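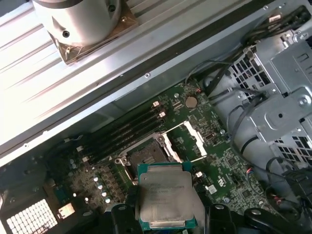 Wrist cam view, CPU just in front of the open socket, Billska fingers.

Which gripper for putting a CPU in a socket?

Posted by socketwrench_dee

I'm comparing two parallel grippers on the same arm for a job nobody sane would automate: placing a processor into a motherboard while the board is still in its case. The candidates are the Billska with its stock black fingers, and a Skondari with soft pads that costs more than the computer.

The Billska holds the chip well, and I get a decent look at the socket with the load plate open. My trouble is the last bit of travel. Out of 14 tries with a dead chip on a scrap board, 8 sat flat and the others ended up cocked on one edge, looking smug. The Skondari never scratches anything, but the chip rocks in the pads when the arm stops. I also have a drive cage on one side that the wider finger would love to meet.

Do I buy different fingers, change the camera, or take up gardening?

Posted by Delia Painemal

Keep the Billska. Soft pads are lovely for fruit. For this you want a stiff grip and a soft arm, so turn the stiffness down in Z only and leave rotation alone. Stop 2 mm above the socket, take a fresh picture, correct your angle, then go down slowly and open the fingers before you push on anything. A CPU should drop in under its own weight. If your controller is pressing, it's already wrong and very confident about it.

Look at your lighting too. The heat spreader and the socket frame both throw glare, and if your edge finder locks onto the bright side of that load plate you'll get a beautiful, repeatable error. I lost most of February to one on a Parbridge arm. A sheet of tracing paper over the lamp fixed it.

As for the cage, teach an approach from the memory slot side and have narrower fingers cut. The stock ones were designed by someone with a lot of elbow room.

Posted by mr_torque

get a suction cup. flat metal top, it's begging for one

Posted by echeverria_bench

Suction does work, I run an Echeverría vacuum head for this. It clears the cage and you don't touch the sides of the chip at all. Two warnings: a worn cup lets the chip swing, and the release puff can shift it if you let go too high. Repeat your 14 tries with the same chip before you spend money, and write down which edge sits high. If it's the same one every time, your tool frame is off and the gripper is innocent.

Last updated: Sep 22, 2025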